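Sheet-metal picking bin, open top, sloping sides -- Civach series

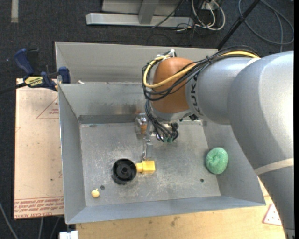
Gray sheet-metal bin with parts on the floor, second compartment behind.

Product group: Bins and hoppers for parts
Maker: Dodudard
Series: Civach
Stock: made to order, please ask for the delivery time

The Civach is an open bin for loose parts which are taken out from above, one after another. The four edges at the top are free, so you can reach in from any side where there is place. The sides come down at an angle and finish at a flat floor. Parts which fall against a side slide down and come to rest on the floor, where they are easy to reach, also the last ones.

Many customers ask us why the floor is flat and not a funnel. In a funnel the last parts lie on top of each other in the lowest point and it is difficult to take hold of them. On a flat floor they lie next to each other, with some space between. The Civach is for this reason a good choice for parts with an irregular form, for example wheels, caps, handles and housings with a neck on one side.

Two compartments

You can order the bin alone or with a second compartment behind the first one. The wall between them is fixed and can not be moved later, so please decide this before you order. Most customers use the front for the parts to be picked and the back for parts which are already checked. Both compartments are delivered on the same base.

Surface

The sheet metal is gray and has no paint on the inside. We made this decision after we tried a painted version -- the paint came off in small pieces after some weeks and the pieces stayed between the parts. The bare metal gets scratches on the floor and dark smudges on the walls. This is normal in use and does not change how the parts slide. If the bin is kept in a damp room, small spots of rust can appear in the lower part of the walls. Rub them with a fine pad and wipe with a little oil on a cloth.

A matt surface is possible for an extra charge. It gives less reflection from lamps above the bin.

Dimensions and load

All bins in the series are made to the measures of the customer. The drawing form asks for the width and depth at the top, the width and depth of the floor, and the height. Please give the measures of the inside. The permitted load is written on the drawing which we send you for approval, and it is valid for a load which is spread over the whole floor.

The angle of the sides follows from your measures. If the sides become too flat for the parts to slide, our technical office will call you and propose a smaller top or a bigger height.

Accessories

Floor mat, rubber, cut to size: order number 224-M
Set of 4 adjustable feet: order number 224-F
Label holder for the outside: order number 224-L
Lid in two halves: on request

The mat makes the bin much more quiet when metal parts are thrown in. It also makes the sliding slower in the last part, so we do not recommend it for very light plastic pieces.

Cleaning

Empty the bin completely and sweep the floor with a hand brush. The line where the wall meets the floor collects dust and small chips, a narrow vacuum nozzle is the best tool there. For oil, use a normal workshop cleaner and dry with a cloth. Please do not use cleaners with acid.

Opinion of a customer

"We have 7 of these in the sorting hall at Tkachenko and the first one is now in its third year. The floor looks old but it is still flat. I would order the feet together with the bin, we bought them later and it was a lot of work to lift everything." -- Heledd Edwards

Ordering

Minimum order is one piece. From 10 pieces we give a discount of 20 percent on the accessories. The drawing is free of charge, also if you do not order after it.

The older Usus bins are no longer made, but mats and feet for them can still be ordered.

Contact for drawings and offers: Olaia Bermúdez, technical office. Drawings which arrive before Monday noon are answered in the same week.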